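Unit 4: Folding and Handling Soft Goods
Household Textiles, evening course – handout for students
Prepared by Karla Varela

Please read this handout before the practical class and bring it with you. It follows the work we did in Unit 3 with flat linen. In this unit we go on to pieces which have thickness, or which do not keep their shape when you pick them up.

1. Preparing the table

A good folding surface is wide, level and clear in the middle. At home a kitchen table is enough. Put a cloth over it before you start. The cloth protects light fabrics from small scratches in the wood or paint, and it stops slippery pieces from moving away when you press them.

The cloth can be plain or printed. I prefer a plain one for teaching, but a printed one has one advantage: a dark or very light piece is easy to see on it. Pull the cloth flat from the corners, not from the middle of each side. If you pull from the middle, you make a wave which comes back later under your work.
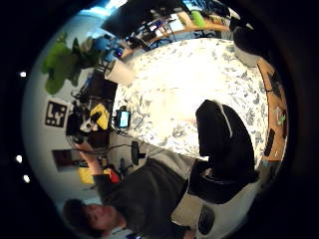

Figure 4.1. Black soft piece with a thin white stripe along its upper edge, on a patterned cloth.

2. Finding the guide line

Many textiles have a line that you can use as a guide: a stripe, a border, a seam or the hem. Before the first fold, find this line and turn the piece so that the line is parallel to the edge of the table. Then you fold to the line or along the line, but you never fold across it at an angle.

On dark fabric a seam is difficult to see in the evening. Use your fingertips and follow it slowly from one end to the other. When there is a stripe in a light colour, your eyes will do this work for you.

3. Pressing out the air

Thick pieces hold air between the layers. If you fold too quickly, the air stays inside and the fold opens again after a minute. Lay one hand flat on the piece and move it from the closed side to the open side. Use the whole palm. Strong pressure with the fingers only makes small hollows.

With soft white fabric, check that your hands or gloves are clean. Narrow stripes are also useful here – when the fabric lies well, the stripes run evenly, and when there is a bump under it they begin to curve. A small crease is not a mistake at this stage. Smooth it toward the nearest edge before you make the next fold.

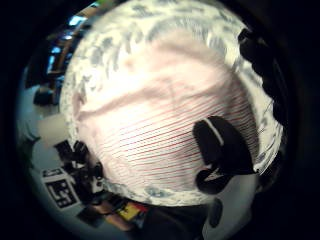
4. Exercise for class

Work in pairs, with one soft piece for each pair.
Lay the cloth and make it flat.
Find the guide line and show it to your partner.
Fold in half, press, and wait 60 seconds. Look if the fold has opened.
Fold in half again and press from the closed side.
Change places and repeat with the same piece.

Write down in your notebook which fold was more difficult to keep closed. We will compare the results at the end of the class and continue with fitted sheets in Unit 5.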